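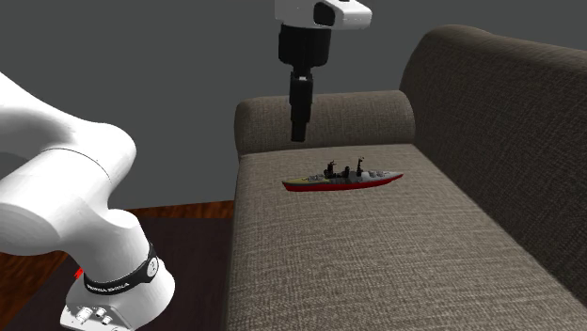 Step 4: Build the pick scene in simulation

By now you should have the arm bolted to the bench, the controller talking to your computer, and the joint limits entered from Step 3. Leave the real arm switched off for this step. Everything here happens in the simulator, and it takes one evening if your meshes are in order.

The task for this build is tidying up a couch. The first object is a toy warship, which is a good choice for testing grasps. It has a slender hull with a point at each end and a mast and tower sticking up in the middle, so there are some bad places to grab it and a few good ones. If the arm can handle the ship, a ball or a block will give you no trouble.

What you need

- The arm and gripper model from Step 2, with the fingers as separate links
- A couch mesh with a flat seat, one armrest and a backrest
- The ship mesh, saved in meters
- A floor and one plain wall
- The Torkance scene loader, or any loader that reads the same file format

Place the base first

Set the robot base as the origin of the scene and place all other parts relative to it. I did it the other way around on my first try and had to redo the couch position each time I moved the arm.

Measure your real room before you type anything in. In our workshop the front edge of the couch seat is 700 mm from the center of the base. Write down the seat height as well, measured from the surface the base is bolted to and not from the floor. Those are two different numbers if your arm is on a bench.

Add the couch

Load the couch as a fixed body. It does not need to move, and a fixed body keeps the physics fast.

Do not use the visual mesh for collisions. Make three boxes instead: one for the seat, one for the armrest, one for the backrest. Rounded parts should fit fully inside their boxes. The arm will then stay a little farther away from the upholstery than it has to, and that is fine.

The fabric texture is optional for motion planning. If you plan to train a camera model later, put it in now. A coarse weave looks very different to a camera than a flat color does. Check the texture scale up close, because a weave stretched too large is easy to miss from across the room.

Add the ship

1. Load the ship as a free body. Set its mass to 43 grams, or weigh your own toy and use that.
2. Put it on the far part of the seat, near the armrest, with the long axis running across the seat.
3. Start it 2 mm above the fabric and let it drop.
4. Run the simulation until it stops moving, then save that pose as the start pose.

If the ship slides or jitters after it lands, raise the friction on the seat box. If it falls over, the collision shape is probably too narrow at the bottom. Nivaldo Falcão, who did the meshes for our build, split the ship into a hull piece and a deck piece. That fixed the tipping and still left room for the fingers around the mast.

Set the ready pose

The ready pose is where the gripper waits before each attempt. It should point straight down, with the fingers clear of the armrest and the ship off to one side of the fingertips. Do not put the gripper right over the object. You want the planner to make a short sideways move first, so you can see whether the wrist turns the right way.

Test it from 27 random starting positions. Watch the elbow more than the gripper. Most of our early collisions were between the elbow and the backrest.

Common problems

The arm passes through the couch. The collision boxes are on the wrong layer, or the planner has not reloaded the scene.

The fingers close on nothing. Check the mesh units. A ship saved in millimeters will load a thousand times too large, and people often "fix" it with a scale that is slightly off.

The base sinks into the table. Move the table down by its own thickness. Most loaders place a box by its center.

Save the scene as couch_01 before you go on. Step 5 covers closing the gripper on the hull and lifting.

Smaranda Dobre
Last updated November 17, 2022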